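Tips > Kitchen & Household > Health Equipment at Home

September
By the Household Desk

Keeping a Nebulizer Clean at the Kitchen Sink

A nebulizer turns liquid medicine into a mist that you breathe through a mouthpiece or mask. The compressor does its job on a nightstand or a coffee table, but the cup, the mouthpiece and the mask usually end up in the kitchen, next to the dinner plates. If you have one at home, the tips below will help you fit the washing into the rest of the day without leaving medicine residue in the parts or dish grease on them.

Read the leaflet that came with your unit before you start. Cups differ a lot. Some can be boiled, some will warp, and some are thrown away after a set number of uses. Where the leaflet and this page disagree, follow the leaflet.

After every treatment

Wash your hands. Turn off the compressor, pull the tubing off the bottom of the cup and set the tubing aside. Open the cup and tip out whatever medicine is left. Do not save it for the next treatment.

Rinse the cup, the small insert inside it and the mouthpiece or mask under warm running water. If your leaflet asks for sterile or distilled water for the last rinse, keep a jug of it by the sink with a date on the lid. Shake off the drops and lay the parts on a clean towel.

The tubing stays out of the sink. Water that gets inside is hard to get out again, and damp tubing can grow mold. If you see droplets in it after a treatment, connect it to the compressor with no cup attached and run the machine until the inside is clear.

Once a day

Use a bowl that is kept for this and nothing else. A plain mixing bowl is fine, and a strip of tape on the outside stops it from being used for pancake batter. We mark ours with a capital N.

Fill the bowl with warm water and a small squirt of unscented dish soap. Put in the cup, insert and mouthpiece, swish them around, and work a soft bottle brush into the corners. Avoid the scrubbing side of a sponge. Scratches hold residue, and a scratched insert may not fit snugly. Rinse until there are no suds left, then let everything air-dry. Paper towel leaves lint in the small openings, so use it under the parts and don't wipe with it.

Masks with a soft edge need a little more attention along the fold where it meets the harder shell. An old baby toothbrush fits there well.

Disinfecting

Most leaflets ask for this every day or every few days. The methods they allow are usually some of these:

- Boiling in a pan of water for the time given, with a clean dish towel on the bottom of the pan so no part rests on hot metal
- The top rack of a dishwasher, if it has a hot enough cycle and the parts are marked as safe
- A steam sterilizer of the kind sold for baby bottles
- Soaking in a solution named by the maker, followed by a rinse in sterile water

Pick one and stick with it. Vinegar is often suggested online. It takes off the white film that hard water leaves, but it should not be counted on as a disinfectant unless your leaflet says so. Never mix vinegar with bleach.

In a dishwasher, the insert can fall through the rack and land near the heating element. A small lidded basket, or a mesh laundry bag tied shut, keeps the parts together. We bought the Rellow basket, which has a snap lid and holds two full sets.

Drying and storing

Drying takes longer than people expect, particularly inside the insert. A spot near a window is good for airflow, but keep the parts out of strong sun if the leaflet warns against it, and well away from the stove.
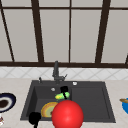
The Household Desk
Staff writers, Kitchen and Home

Once the parts are dry, put them in a clean zip bag or a lidded box. A damp cup in a closed bag is worse than one left on a towel, so look inside the insert before you put it away. The box we use is a Vedley, 24 ounces, and it takes one cup, one mask and a spare mouthpiece with the lid closed.

Wipe the compressor with a barely damp cloth when it is unplugged. Don't set it on carpet or a bedspread while it is running, as the vents are often underneath.

Filters and spares

Look at the air filter once a month. If it has gone gray or got wet, change it. Most are not washable. Write the month of the last change on a piece of masking tape and stick it to the underside of the compressor.

A second cup makes mornings easier, as one can dry while the other is in use. Ask your pharmacy which cups fit your machine. They can look alike and still give a different mist.

If a treatment starts to take much longer than it used to, check for a blocked insert, a loose tube or an old filter, in that order. If none of those is the cause, call the supplier. Ask your doctor or pharmacist before changing anything about the medicine itself.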